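4.2 Self-reported clutter and its supposed costs

The claim that an untidy home makes its occupants tired, forgetful and short-tempered has been repeated so often that few authors now trouble to support it. When we followed the citations back, most of them ended at the Lallow survey, which asked 1028 adults to rate both the state of their kitchen and their general mood on the same page of the same form. We are not persuaded that this tells us anything about kitchens. A person who is fed up on the day will probably mark down the worktop along with everything else, and a form that puts the two questions next to each other invites exactly that.

Hubmann has defended the survey on the grounds that its size makes up for its weaknesses. Size does nothing of the kind. If the question is leading, asking it a thousand times gives a very steady wrong answer. Her second defence, that people know their own homes best, is harder to wave away, but it rests on the idea that "cluttered" means the same thing to everyone who ticks the box. Our own interviews suggest otherwise. One householder called her kitchen spotless while moving a stack of post so that we could sit down. Another apologised at length for a single unwashed mug.

Marchuk tried to get round this by sorting surfaces into three grades (clear, in use, cluttered) and having trained raters apply them. The grades are sensible enough at the ends. The trouble lies in the middle, where a surface with many things on it may be a mess to a visitor and perfectly well ordered to the person who cooks there. Figure 3 would fall in the top grade under her scheme, going by the household objects on the tabletop alone. The scheme has no place for whether anybody could find what they wanted.

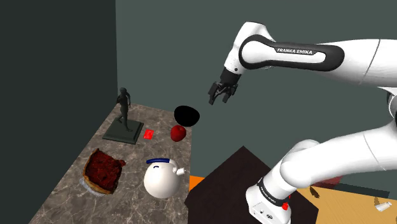 Figure 3. Simulated tabletop cluttered with household objects, with a Franka Emika arm reaching over it.

The Bondarchuk scale, which counts items per surface, avoids the rater's opinion but brings in troubles of its own. Is a rack of spices one item or a dozen? Does a fruit bowl grow more cluttered as it is filled? The manual answers the first question in a footnote and ignores the second. Kaushik and McKinnon, working separately with the same manual, gave different totals for the same kitchens often enough that we would not rest an argument on either set.

There is also the matter of time. Almost every study we read took one reading per home, usually by appointment. People tidy before visitors come. In our Hosance sample of 75 households, we made 2 visits to each, the first arranged and the second at an hour the household had agreed not to be told in advance. Grades were worse on the second visit in most homes, and the link between grade and reported mood, weak to begin with, could no longer be told apart from chance. We do not claim to have shown that clutter is harmless. Our sample is small, it leans towards retired couples, and December visits were dropped altogether after several households asked us not to come.

What we do claim is narrower. The advice now handed out in leaflets and magazines, that clearing a worktop will lift the spirits, has been built on one crowded questionnaire and two scales that disagree with each other. Delacroix has argued that such advice is at least free and can do no damage. We doubt even that. Several of those we interviewed spoke of the state of their homes with real shame, and two had stopped asking friends round. Whether the leaflets had any part in this we cannot say, and neither, on the present evidence, can the people who write them.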